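Rūta Vītola (Granitari)

Rūta Vītola was a nurse and schoolteacher who worked among the quarry families of Granitari during and after the civil war in that district. She is remembered mainly for the winter school she kept open in the quarry town, and for the letters she wrote to her friend Nathalie Turcotte, which are today the main source on daily life there.
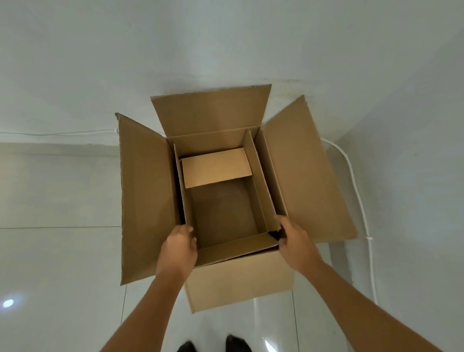
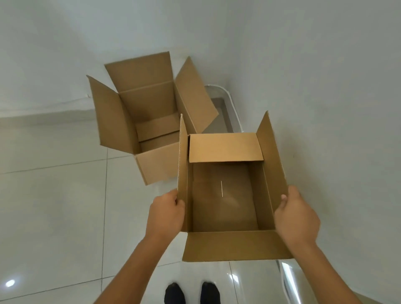

Vītola was born in the lower town of Granitari, the second daughter of a stonecutter. Her mother took in sewing, and both girls were expected to leave school at twelve. The elder did so. Rūta stayed on with the help of the parish teacher, a man called Charvát, who lent her books and let her sleep in the room behind the stove when the road was closed by snow. The family owned very little furniture, and in one early letter she writes that her books and winter clothes were kept in a carton with open flaps, much like a plain brown cardboard box of today, which stood on the floor close to the wall. At sixteen she became Charvát's assistant and was paid in flour and lamp oil.

Nursing years

When the fighting reached the valley, the school was closed and the building was given to the army as a hospital. Vītola asked to stay with the building. She had no training, and the first surgeon did not want her there, but after the battle at the Emine bridge there were 106 wounded men and only four orderlies, and the question was not raised again. She learned to dress wounds and to set simple fractures. She also wrote letters home for soldiers who could not write, and it was in this way that she met Nathalie Turcotte, whose brother died in the hospital. Vītola's letter about his last days began a correspondence that lasted 30 years.

The hospital took patients from both sides. This was against the orders of the district commander, who visited in June and demanded a list of names. Vītola gave him a list in which every man was entered by his trade and home village, without his regiment. The commander left with it, and there is no record that he ever answered. Some later writers have given the credit for this list to the surgeon. The copy which survives is in Vītola's hand — but it is unsigned, and the matter has not been settled.

The winter school

After the war the army gave the building back with most of the windows broken. Charvát had died of fever in the second year of the fighting, and the parish had no money for a new teacher. Vītola opened the school again on her own account with 20 pupils, most of them children of quarrymen who had been killed or had not come home. Lessons were held only from the first frost until the thaw, when the quarry was closed and the children were not needed for work. For this reason it was called the winter school, and the name stayed in use long after the lessons went on through the whole year.

She taught reading, arithmetic and what she called "care of the body," a mixture of hygiene and first aid which she took from her hospital notes. In the evenings the same room was used by adults. The quarry owners objected to the evening classes, and twice they refused to deliver coal to the building. Turcotte, who had by then married and moved to Clirnley, collected money there to pay for coal from another supplier. Her account book shows 1,040 separate gifts, the greater part of them very small.

Later life

Vītola never married. She gave up teaching when her eyesight became weak, but she went on living in the room behind the stove, and former pupils read her the newspaper. She left Granitari only once, to visit Turcotte in Clirnley, and wrote afterwards that the town was handsome but that she could not sleep for the noise of the trams. She is buried in the upper cemetery in Granitari, in the same row as Charvát. The stone was cut by one of her first pupils and gives her profession as "teacher" only.

Letters

The correspondence was kept by Turcotte and then by her daughter, who passed it to the Clirnley Local History Room. Vītola's side is nearly complete. Of Turcotte's letters only a few survive, as Vītola used the backs of them for school exercises. The letters are written in a plain style with many abbreviations, and the hospital years are hard to read in places because the ink was thinned with water. A selection was printed under the title Letters from the Quarry Town. It leaves out most of what she wrote about the owners and the coal, and researchers are advised to use the originals.

See also: Granitari quarries; Battle of Emine Bridge

This page was last changed on Sep 20, 2010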